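How to Clear a Rounded Worktable (Without Buying Anything First)

Most advice on clearing a worktable begins with a shopping list. I have tried the trays, the stacking cups and a Sirker desktop organizer, and mostly they gave me more things to dust. Try this before you spend a cent.

1. Take everything off the top. Shuffling piles from one side to the other is how I lost most of a November afternoon.

2. Stand in front of the table and handle one object at a time. Either it belongs in a drawer, it belongs in another room, or it goes. I don't believe in a "maybe" box. Mine sat untouched for 2 years.

3. Give small upright things, the tubes and little cylinders that roll off a curved edge, the top drawer. Lay them down.
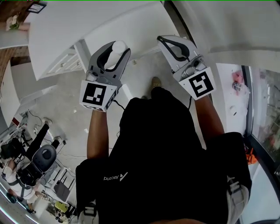 One white cylinder in the left gripper, with the table and drawer cabinet ahead.

4. Push the drawer cabinet under one end and leave it there. Hakim Tambunan swears by moving his to the middle. I tried it and hit my knees for a week.

5. Sweep the floor last. Concrete shows every crumb, and whatever you brush off the tabletop lands there anyway.

A word on rounded corners: square bins waste space against them, whatever the Kidia catalog claims. If you must keep something on top, put it well in from the curve.

Does it stay clear? Mine does for a few days - then the mail arrives. Đức Phí suggested labeling the drawers, and I'll admit that helped a little. Use masking tape and a pen. The label maker can stay in the store.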